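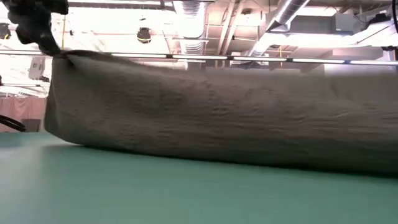 Student Projects > Manipulation > Towel folding, two arms, first grasp keeps failing

reren_lab
Posted June 22, 2025

Our club has been on cloth folding since April. Two arms, parallel grippers, a policy trained on 200 teleoperated demos. The first corner pick is unreliable. The fingers close on two layers, or on the table, and everything downstream is garbage. We use the wrist views plus one overhead. Before we collect more data I would like opinions on the grasp.

sidetti
What are you using for approach height? With terry cloth the pile compresses and the contact point moves. A fixed height tuned on thin cotton will be wrong for a towel.

reren_lab
Fixed height per fabric, set by hand. The thin gray cloth is worse than the pink towel.

umo16
I would drop the overhead view. It can't see the finger gap once the arm is over the cloth. Log the wrist stream at contact and label each attempt by number of layers.

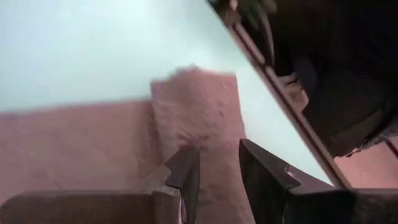
Page 2 of 3

sidetti
Disagree with umo16. The wrist camera has no idea where the other arm is. Drop the overhead and the second arm will drag the cloth while the first is still closing. You need both, with crops.

taipe_m
How much of the failure is the policy and how much is the fingertip? Replay one good demo open loop, cloth placed on tape marks. If that fails too, stop training.

reren_lab
Ran it. 16 replays on the gray square, 2 clean single-layer picks. So it is mostly mechanical. 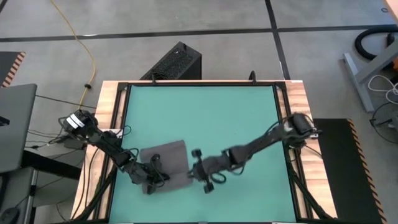
The replay holds the left arm down on the cloth as an anchor while the right one comes in from the side. We copied that from the way people do it by hand. If the anchor lands too far from the corner, the fabric buckles between the grippers and the right one closes on the buckle.

umo16
Then move the anchor closer. No new data needed.

taipe_m
Moving the anchor changes the demo distribution. They would have to recollect anyway. Myrtle Bellamy's team had the same problem last season and went to up to 1000 demos before they changed the fingertips. The fingertips fixed it.

umo16
One team. I would still try the cheap change first.

reren_lab
Trying both. Anchor offset first, then tips.

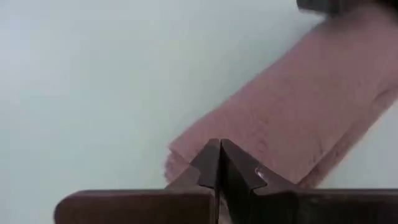
For the tips I am looking at thin silicone pads on the inner faces, and a check on closed width before the lift. One layer of terry and two layers should read differently. The gray cloth may be too thin for that with our encoder noise.

sidetti
Check backlash before you trust closed width. Close on nothing a few times and look at the spread.

reren_lab
Will do. Spread goes in this thread when I have it.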